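Kaldale Key Review: Six Months With a Small Encryption Token

Posted in Privacy & Security
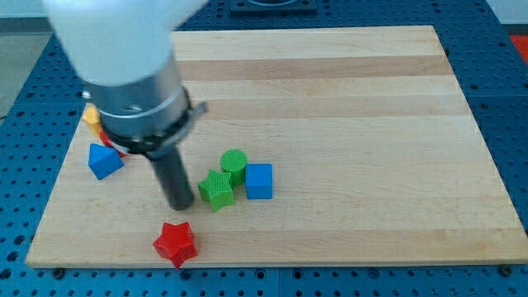 What you get

The Kaldale Key is a hardware token about the size of a stick of gum. It holds your encryption keys, signs your email, unlocks your disk at boot and logs you in to any site that takes a hardware key. I've carried mine since March, and I like it so much that I've become a little tiresome at family dinners.

In the package there's the token, a short cord, a paper card for writing down your recovery phrase and a folded sheet of instructions. The instructions are good! They start with "make your backup first," which half the security products I own leave until page nine. You only get one card, though, and I spoiled mine with a misspelled word, so have some plain paper handy.

The version I have is the USB-C one. There's an older model with the larger plug, and as far as I can tell the software treats them the same way.

Setting it up

I sat down with a pot of coffee and expected to lose the evening. It took 30 minutes, and that includes the time I spent hunting for a pen. You plug it in, run the setup program, pick a PIN and choose whether to make new keys on the token or bring in ones you already have.

I did both, on two separate tokens. Making new keys is simpler, and the private half never exists anywhere but inside the token. Importing is for people like me who have been using the same email key for ages and have old messages they still want to read. The program walks you through it and then asks, very politely, if you'd like to wipe the copy on your computer. Say yes, but only after you've tested the backup. I decrypted an old tax letter as my test and then did it a second time with the spare token, just to be sure.

The PIN can be up to 30 characters and doesn't have to be digits. You get 6 wrong tries before the token locks itself for good. That sounds harsh, but I'd be more worried about a token that let someone guess all night.

My father, Čestmír, set his up over the phone with me. He is a patient man who reads every screen out loud, and we got to the end with one detour: his email program was holding on to the old key and had to be told, twice, to look for the new one. If your program says "no secret key found" right after setup, close it completely and open it again before you try anything else.

Day to day

I sign most of my mail now, and it costs me one tap. The token blinks when it wants to be touched, and the blink is slow and soft - much nicer than the angry strobe on the last one I owned. Encrypting to someone else doesn't need the token at all, only their public key. Reading what they send back does.

Disk unlock is the part I was nervous about, and it's now the part I'd miss most. Plug in the token, turn on the laptop, type the PIN, tap. If I leave the token at home I can still get in with the long passphrase, which lives on paper in a drawer. I've had to do that once, in a hotel lobby, with a line of people behind me for the outlet, and it worked fine (slow typing, lots of swearing).

Website logins are quick too. The token has room for 247 stored logins, and I'm nowhere near filling it. There's a plain list in the software where you can rename or delete them. A search box would be welcome.

It feels sturdy. It has been on my key ring the whole time, next to a bottle opener, and apart from scuffs on the casing it's the same as on day one.

How it compares

Before this I used a Plambridge token, and I still keep it as a spare for one work account. The Plambridge is thinner and has a nicer app for phones. But it can't import older email keys, and its disk unlock needed a helper program that broke on me after a system update. If all you want is website logins, it's a perfectly good choice and costs less.

My cousin Přemysl swears by Danis, a software-only keystore. It's free, it syncs between his machines, and he likes that there is nothing to lose down the back of a couch. He has a point. With Danis, though, the keys sit on the same computer that opens your mail attachments, and that was the worry that sent me looking for hardware in the first place. We have argued this one through 3 long car rides and neither of us has moved an inch.

The thing I care about most

Kaldale publishes the firmware source, and the setup program shows you the fingerprint of what's running on your token so you can check it against the one you build yourself. I did that, out of pure curiosity, and got a match on my second attempt. The first time I'd built the wrong version, and the error message told me so in words I could understand. What a pleasure.

There is no account to create and no copy of your keys held by the company "for your convenience." If you lose the token, the spare token and the recovery phrase, your data is gone. I want it that way. Anyone who has followed the long fight over key escrow will know why a spare key in somebody else's office makes people like me itchy. If the idea of being fully responsible for your own backup makes you itchy instead, think hard before you encrypt the family photos.

Gripes

The cap is loose and I lost it within weeks. The Linux version of the software is a step behind the others and still can't rename stored logins. Also, firmware updates wipe the token, so you have to restore from your phrase every time. I understand the security reason, but I'd love a warning in larger type, and so would Čestmír, who found out the hard way.

Support was good when I wrote in. A person named Stevens answered the next morning, knew what a subkey was, and sent me the exact command I needed.

Would I buy it again?

I already have! Two for me, one for my father, and another waiting in the drawer for the day Přemysl gives in. Buy them in pairs, set up both on the same evening, and keep the second somewhere other than your laptop bag.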